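The Bread Table at Arholm: A Little Gallery

Hello and welcome, and thank you for finding your way to this page. So many of you wrote to me in December asking for more of the bread table that I finally sat down one evening with a pot of tea and put a few pictures together. It's a small gallery this time, but I've let myself ramble a bit between the pictures, as I always do, so get comfortable!

For anyone new, the bread table is the white one at Arholm, our shared kitchen, and it's where the rolls and buns get set out before people come in for breakfast. I love a white table for bread. Crust has so much color in it already (gold, brown, that lovely toasted edge) and on a dark wood top half of it simply disappears. A pale surface also shows every crumb, and I've made my peace with that. 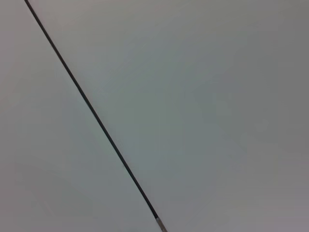 We used to put everything straight onto big trays, and it worked well enough, but it always looked like a cafeteria to me. Then Tsung-han Leung came home from a trip with an armful of baskets and we never really went back. A basket makes even day-old bread look like somebody cared about it. They're easy to carry, they stack when you're done, and the synthetic rattan kind can be rinsed under the tap and left to dry by the window, which you can't say for my grandmother's old willow ones (I still have two of those, and they live on top of a cupboard where no butter can reach them).

My favorites are the orange ones with the thick braided rim. I know orange isn't everyone's choice for a breakfast table, and my sister still teases me about it, but it warms up all that pale gray and white in the mornings, and I find it very cheerful before the sun is properly up. The weave is tight, so you'll want a cloth in the bottom only if you're serving something sugary or with seeds.

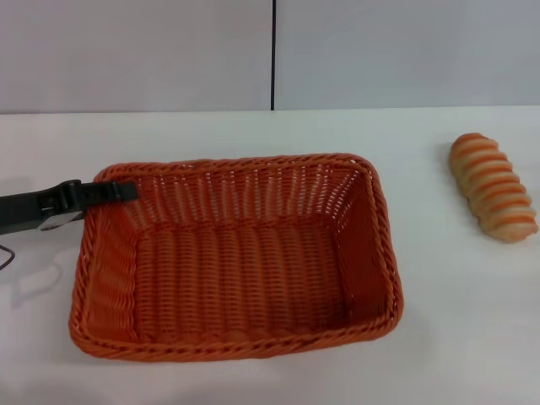 Twisted rolls are the ones I get the most letters about. You roll the dough into a long rope, wind it around itself so the ridges sit snugly side by side, and brush only the tops with egg. The high parts go shiny and golden and the valleys stay pale and soft, and you get those handsome stripes without any extra work at all. Give them plenty of room on the sheet, and let them cool before they go in a basket or the bottoms will turn soft. I like to lay them all on the same slant, with the fat ends toward the person serving. It's a silly habit and I'm keeping it.

If you have a family recipe for a twisted roll, do send it along. I keep them in a blue folder called Grumia, after the first bakery I ever worked in, and it's getting wonderfully full.
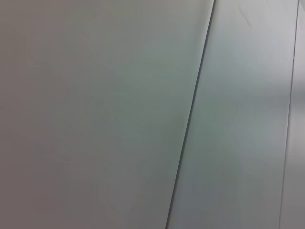 Plain pale gray, a thin dark seam and one faint little scratch.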